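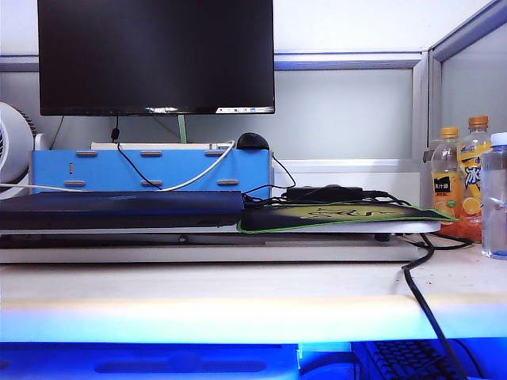 Skaltulen is hiring part-time recorders for its Flombridge office. We build software that teaches robot arms to handle ordinary office and household things, and the software learns from examples that people record by hand. A recorder sits at a station, moves an arm through a short task with a pair of hand controls, and saves the result as one example. Most of the tasks take place on desks in normal use. A recorder might be asked to pick up a drink bottle with an orange cap and set it down next to a clear water bottle, or lift a computer mouse off the top of a blue organizer box without catching the white cable that hangs across the front. Cables are a large part of the work. So are closed laptops, power bricks and anything else people leave lying on a desk.

The current collection is called Hevotia. It needs 2965 accepted examples, and we have 700 so far. We expect recording to run through April, possibly longer if new tasks are added.

What you will do

Record examples of set tasks, following a one-page task sheet. Put the objects back in a new arrangement after each one. Mark each recording as good, failed or unsure before you save it. Write a short note when something goes wrong, for instance a dropped bottle or a cable caught on a finger of the gripper. Failed recordings are kept and used, so please do not delete them.

You will also spend part of each shift looking over other recorders' work and checking that the labels match what happened. This is slower than it sounds and some people like it less than the recording.

Hours and pay

Shifts are four hours, mornings from 8 or afternoons from 1. We ask for at least three shifts a week. Pay is hourly and is the same for recording and for checking - there is no piece rate and no bonus for speed. The first week is paid training. Recorders take a 10 minute break every hour, away from the station.

Who can apply

You must be 18 or older and allowed to work in the country. No technical background is needed. You should be comfortable sitting for most of a shift and repeating the same motion many times. Left-handed applicants are very welcome, as we have too few left-handed examples. Glasses are fine. If you need a change to the chair, desk height or controls, tell us when you apply and we will set it up before your trial.

How to apply

Send a short message with your available hours to Drahomíra Danko, who schedules the recorders. A resume is optional. We will invite you to a paid two-hour trial, held on Monday afternoons, where you will learn the controls and record a few tasks. Questions about the recordings themselves, including how they are stored and who can see them, go to Jarmila Ďurica. Your voice is not recorded. Your hands may be visible in some of the footage, and you will be asked to sign a consent form before the trial starts.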